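Software Engineer, Motion Planning and Control
Kescombe, full time

We're a friendly little team at Ernano, and we're looking for somebody to help look after the planner that keeps two arms working close together without getting in each other's way. You'd be writing C++ and a fair bit of Python, and spending plenty of time at the bench as well as at your desk.

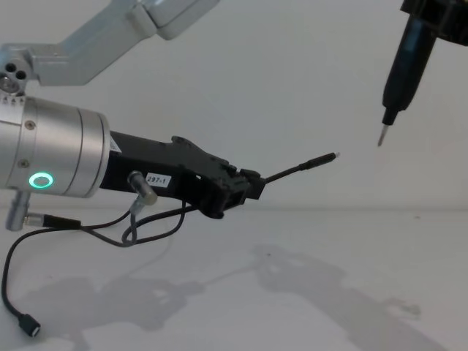

Leonie Wiegand says the part she enjoys most is chasing down a bad trajectory, and that the 1,739 tests in our nightly run still leave her plenty to chase.

Please don't worry if you haven't worked with robots before (two of us hadn't either!). Send a CV and a few lines about something you've built to Trefor Nicholas by the end of March.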